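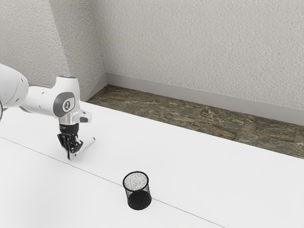

Poste simulé : marqueur blanc à embout bleu tenu par la pince, pot à crayons en maille noire encore vide.

Accueil > Tutoriels > Simulation > Manipulation

Programmer une dépose de marqueur dans un pot avec le kit Ekier

Publié le 7 novembre par la rédaction technique
14 commentaires — 73 partages

Le kit Ekier est un environnement de simulation vendu par Dondside pour la mise au point de tâches de prise et de dépose. Il comprend un moteur physique, une bibliothèque de bras et de pinces parallèles, un jeu d'objets de bureau et un éditeur de trajectoires. La licence de base coûte 680 euros par poste et par an. Ce tutoriel décrit une tâche complète : saisir un marqueur, l'amener au-dessus d'un pot à crayons, le redresser et le lâcher dedans.

Prérequis

Une version du kit postérieure à celle de mars est nécessaire, les versions antérieures ne gérant pas les contacts sur objets creux. Il faut également :

- le module Assunção (planification de mouvement), inclus dans la licence ;
- le paquet d'objets « bureau », à télécharger séparément : 1 364 Mo ;
- une carte graphique dédiée si le rendu doit être affiché pendant l'exécution. Sans affichage, le processeur suffit.

Étape 1 — Charger la scène

Ouvrir le gestionnaire de scènes, choisir le modèle « Table blanche, pièce d'angle » et valider. La table est formée de deux panneaux jointifs. La ligne grise entre les panneaux n'a pas de géométrie propre : un objet posé à cheval dessus reste stable, et il est inutile de déplacer le pot pour l'éviter.

Vérifier ensuite le repère. L'origine est placée à la base du bras, l'axe Z vers le haut. Les utilisateurs qui importent des trajectoires d'un autre logiciel doivent contrôler ce point en premier, car l'éditeur n'affiche aucun avertissement en cas d'inversion.

Étape 2 — Déclarer les objets

Ajouter le marqueur et le pot depuis la bibliothèque. Pour le marqueur, conserver la masse et le frottement par défaut. Pour le pot, ouvrir l'onglet Collision et remplacer « enveloppe convexe » par « décomposition ». Avec l'enveloppe convexe, le pot est traité comme un cylindre plein et le marqueur rebondit sur une surface invisible au niveau du bord.

La maille du pot est visuelle. La paroi de collision est continue, ce qui allège le calcul et n'a pas d'incidence sur cette tâche.

Étape 3 — Définir la prise

Dans l'éditeur, créer une pose de prise centrée sur le corps du marqueur, doigts pointés vers la table. Régler la force de serrage sur la valeur « faible » puis fermer la pince. Lancer la simulation pas à pas et contrôler deux points : les deux doigts doivent être en contact avec l'objet, et le marqueur ne doit pas pivoter pendant la levée.

Un marqueur tenu presque à l'horizontale, légèrement relevé d'un côté, est acceptable à ce stade. L'orientation est corrigée à l'étape 5. Si l'inclinaison change d'un essai à l'autre, la prise est trop éloignée du centre de masse ; la décaler par petits incréments vers l'extrémité qui descend.

Étape 4 — Dégager et transférer

Insérer un point de passage 300 mm au-dessus du plateau, à la verticale de la prise, puis un second à la même hauteur au-dessus du pot. Le planificateur Assunção relie les deux. Par défaut, il minimise la durée du trajet et peut faire passer l'objet assez bas. Cocher « altitude constante » pour l'en empêcher.

Penser à attacher le marqueur à la pince dans l'arbre de scène (clic droit, Lier à l'outil). Sans cette liaison, le planificateur calcule les distances pour la pince seule et ignore la partie qui dépasse.

Étape 5 — Redresser le marqueur

Au-dessus du pot, commander une rotation du poignet jusqu'à ce que l'axe du marqueur soit vertical. Deux méthodes sont proposées :

- rotation articulaire, rapide, mais qui déplace légèrement la pointe ;
- rotation autour du point d'outil, plus lente, qui maintient la pointe au centre de l'ouverture.

Nous recommandons la seconde. La première a produit des contacts avec le bord sur plusieurs de nos essais. Dans les deux cas, contrôler l'orientation de la pince après la rotation : ses doigts ne sont plus verticaux et son corps peut venir près du pot.

Étape 6 — Lâcher et valider

Descendre jusqu'à ce que l'extrémité inférieure du marqueur soit engagée dans le pot, ouvrir la pince, attendre la stabilisation, remonter. La condition de réussite se définit dans l'onglet Critères : centre du marqueur à l'intérieur du volume du pot, vitesse nulle, pot debout. Le troisième critère n'est pas activé par défaut et devrait l'être.

Exporter enfin la séquence au format Ekier natif. L'export vers les contrôleurs réels passe par la passerelle Grerbridge, facturée en supplément.

Remarques sur le produit

L'éditeur de trajectoires est le point fort du kit : les poses se modifient directement dans la vue et le recalcul est rapide. La documentation du module de contact est en revanche incomplète, et le réglage de décomposition décrit à l'étape 2 n'y figure que dans une note de version. Le rendu des ombres aide à juger la hauteur de la pince, mais il ne remplace pas la lecture de la cote Z.

Partager | Imprimer | Signaler une erreur
Tutoriel précédent | Tutoriel suivant : importer ses propres objets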